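FOR IMMEDIATE RELEASE
2025-11-23

Clistine's Dresau kitchen puts a two-handed robot on the breakfast line

I run the kitchen at Clistine's site in Dresau, and I've been asked to write this one myself, so please forgive me if it sounds more like a letter than an announcement. We make packed breakfasts for offices and schools, 3000 of them on a normal weekday, and every single one has bread in it. Until this year, every slice was put on its plate by a person standing at a bench. As of this month part of that job belongs to Lekota, a robot built by our partner Fosus, and I couldn't be happier!

Lekota is learning the work at a plain white table away from the main line. One slice of bread, one pink dish, two hands with black jointed fingers. It sounds like nothing until you try to teach it (bread squashes, bread tears, and no two loaves cut quite the same).

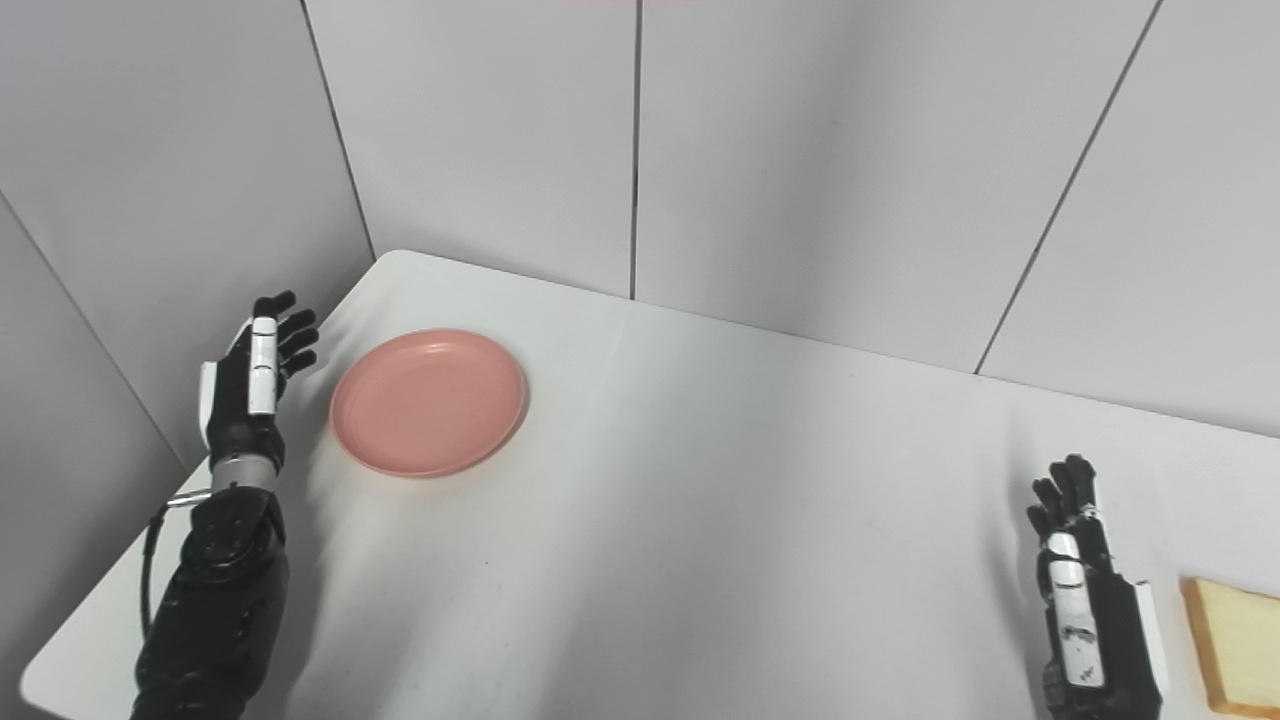
We started talking to Fosus in May, and the first thing my crew wanted to know was whose hours were going. Fair question – I would have asked it too. The answer is in writing: no one at Dresau loses hours or pay over this. What goes away is the long plating shift, the one that leaves your shoulders aching by ten in the morning. Two people per shift move over to menu prep and quality checks, with paid training first, and anyone who'd like to learn to run Lekota can put their name down. The sign-up sheet filled faster than the one for the summer picnic.

Plating stays shared for now. The crew sets the pace, and anyone on the floor can stop the robot without asking me.

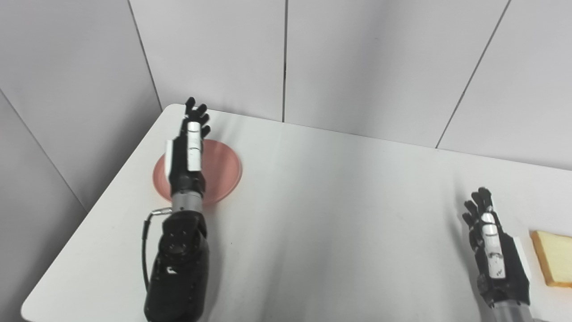
One of the crew who signed up told me she had expected to hate it, and that what she likes best so far is getting to sit down for part of the morning and still have a say in how the plates go out. She also wants the robot kept well away from the jam, and I'm with her on that.

Clistine will look at the results with the crew before deciding on a second robot. Press visits to the Dresau kitchen can be booked through the Clistine front office, extension 299. Please wear flat shoes, and come hungry.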